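Setting Up a Simulated Tabletop Pick-and-Place Task: Working Rules

Fares Fakhoury
Last revised 26/06/2021

This page covers how we define, check and record a tabletop task for a two-armed robot in simulation at Skamstead. It assumes that you have the Komen scene package installed and can load a robot model without errors. It does not cover training. If your model fails to load, sort that out first; the rules below are no help with a broken joint tree.

Most of the rules were written in May, after we had to throw out 200 episodes that could not be compared with one another. The success check had been edited partway through the batch and the change was not logged.

1. Write the task sentence first

Before placing any object, write one sentence that says what the robot must do. Use one verb for each object moved. "Pick up the apple and put it on the plate" is acceptable. "Tidy the table" is not, as it leaves the end state open.

The sentence goes in the task file, in the field named instruction. Do not reword it once recording has begun. If you need variants, list them all in the file before the first episode and let the loader choose between them.

2. Fix the units and the frame

All lengths are in millimeters and all angles in degrees in the task file. The loader converts them. Do not enter meters "just for this one value".

The origin is the midpoint of the near table edge, on the top surface. X points away from the robot, Y to the robot's left, Z up. Left and right always mean the robot's left and right, in file names, comments and reports. Anyone writing "left from the viewer" should expect the report to come back.

3. Place the objects

Give every object a start region, not a start point. A start region is a rectangle in X and Y, plus a range of rotation about Z. Then check the following:

No two start regions overlap once you add the radius of the larger object.
Every start region can be reached by the arm that is meant to work there.
No object starts in contact with a hand.
Objects are dropped from 40 mm or less and given time to settle before the episode clock starts.

Round objects need extra care. A sphere with no rolling friction will creep on a level surface, and the solver will not warn you. Set rolling friction for all fruit, then run the scene with both arms parked and confirm that the position log is flat.

4. Assign the arms

State in the task file which arm acts and what the other one does. We use three roles: active, support and idle. An idle arm must still have a defined pose. Leaving it uncommanded lets it sag under gravity, and the sag ends up in your data.

The idle pose must keep the hand clear of the tabletop and outside the region swept by the active arm. Its fingers stay open. If the idle hand touches anything during an episode, the episode is marked as a fault even when the task itself succeeds. 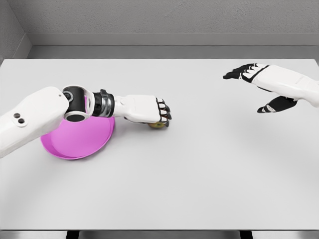
Roles do not change within an episode. A task that needs a handover is a different task and gets its own file, with both arms set to active from the start.

5. Define the grasp

A grasp counts as closed only when both of these hold:

a) the thumb and at least one opposing finger report contact with the object;
b) the contact lasts for 24 consecutive control steps.

Condition b is there to reject bounces. Shorter windows let through cases where a finger clips the object and knocks it away. Do not use hand closure as a stand-in for contact - a hand can close fully on nothing and still report the same joint angles as a poor grasp on a small object.

Do not attach the object to the hand with a hidden constraint. Some older Bitar scenes do this to make lifting more reliable. Those scenes may be used for demonstrations, but their results must be kept out of any success rate.

6. Define success

The success check reads object states only. It must not read the robot's commands, and it must not depend on how the object got to its final place. For a placement task the check needs four parts: the object is inside the target boundary, it is supported by the target, its speed is below the limit, and no hand is in contact with it.

The last part is the one people leave out. Without it, an episode passes while the hand is still holding the fruit over the plate, and the release is never tested.

Set a step limit for every task. We use 930 control steps for single-object placement. An episode that reaches the limit is a failure, whatever state the objects are in.

7. Test the check before you record

Run the check against states you have set by hand:

Object resting on the target, hands clear: pass.
Object on the target, hand still closed on it: fail.
Object on the table beside the target: fail.
Object touching the outside of the rim: fail.
Object below the tabletop: fail, and raise a fault.

Save these states with the task file. Anyone who edits the check must run them again and log the result.

8. Record and log

Each episode log carries the task file version, the simulator version, the random seed, the role of each arm and the outcome. Failed episodes are kept. Faults are kept too, in a separate folder, and are not counted as either successes or failures.

When a task file changes in any field other than comments, raise its version number and start a new batch. Old and new batches are never merged, including when the change looks harmless.

Second reader

A new task file needs a second reader before recording starts. Anas Matar reads files for the Grunolura task set; for other sets, ask whoever wrote the last accepted file. The reader runs the states in section 7 and signs in the file header. Allow one working day.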